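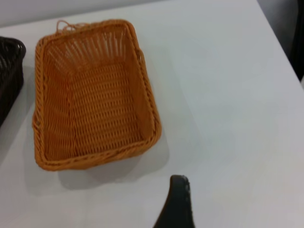 If you got a text this week saying your relief check is on hold until you pay a small "release fee," please don't tap the link. The county consumer protection office put out a warning on Apr 19, 2020, and I read it with my stomach in a knot, since I came very close to falling for the same text myself. Mine said I owed $8 (eight dollars! who argues over eight dollars?) and that the money would land in my account by morning. I had my debit card out and everything. What saved me is that I keep my mail in an orange wicker basket, the rectangular kind with a thick twisted rim, and I went digging in it for the notice the text claimed I'd been sent. There was no notice, so I called the county.

The woman on the phone was very kind and not at all surprised. She told me the office has logged 282 complaints about relief check texts and calls, most of them from people in Coris and out along the river toward Flotport. The losses people reported were mostly small, a fee here and a "processing charge" there, but 36 of those callers had also typed in a bank login, and that's where it gets ugly. One household lost more than $50 a day for over a week before anybody looked at the statement.

The texts come in a few flavors. Some say they're from the Treasury, some say they're from your bank, and a bunch of them use the name Kustis Payment Relief, which the county says isn't registered to do business here and doesn't have a street address anyone can find. If you call the number in the message you get a recording with hold music, then a very polite person who wants your Social Security number "to match the file." A neighbor of mine stayed on with them for half an hour. She hung up when they asked for a gift card, thank goodness.

So what does the county want us to do? Mostly nothing, which I can handle! There is no fee to get a relief payment, ever. You don't have to confirm anything by text, and the government is not going to call you up and ask for your PIN. If you already gave out your bank information, call the bank first, using the number on the back of your card, and then call the county. If you only clicked and didn't fill anything in, they'd still like to hear about it, and they'd like you to save the message. I had already deleted mine in a huff, so learn from me there.

The office is also hearing about people going door to door in the Amegashie neighborhood offering to "file the paperwork" for a cut of the payment. They had clipboards and lanyards, according to two callers, and they asked to come inside. You don't need to let anyone in, and right now you really shouldn't anyway. Get a plate number if you can do it safely from the window.

I asked whether any arrests were coming and was told the complaints have been passed along to the state and that she couldn't say more than that. Fair enough. She did say a lot of the numbers are faked to look local, so blocking one doesn't do much good, and the next text will probably come from a different one. Mine had our own area code, and I think that's half the reason I believed it.

There was a similar round of these back in November, with phony utility shutoff calls, and I remember feeling pretty smug about spotting that one right away. Not so smug now. It's different when you've been checking your account every morning for money you're counting on.

The complaint line is open weekdays during regular business hours, and you can leave a message after that. Expect a wait, they're answering from home like everybody else. I was on hold long enough to finish my coffee and start on the dishes. If you have older relatives who get their news from the TV and not from their phones, maybe give them a call tonight and read them the part about the fee.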